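Coltari Transparent-Object Grasping: Frequently Asked Questions
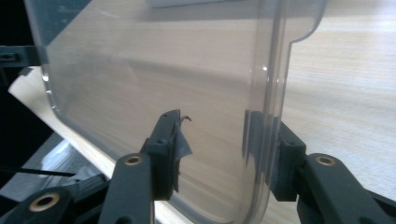
What does the method do?
Coltari predicts grasp width and closing force for clear, thin-walled parts from wrist camera video alone. No depth sensor is used at training or run time.

How much data was it trained on?
1794 demonstrations, recorded with hand-held grippers at the Tillholm site. 75 of these are held out for validation.

Why not use depth?
Depth returns on clear plastic are sparse and often land on the table behind the part. The Fillard baseline fills the gaps by interpolation, and its errors are largest at rims.

Which cues does the policy rely on?
Mostly rim highlights and the finger pads seen through the sheet. Masking the rim in the input hurts more than masking the background - see the ablation table.

Can I use my own finger pads?
Yes, but collect 20 new demonstrations and fine-tune the last layer. Pad shape affects the force estimate.

Which part classes are covered?
7, all rigid or semi-rigid. Film and bags are out of scope.

Is the code available?
The training code is in the Gill repository. Weights are released on request.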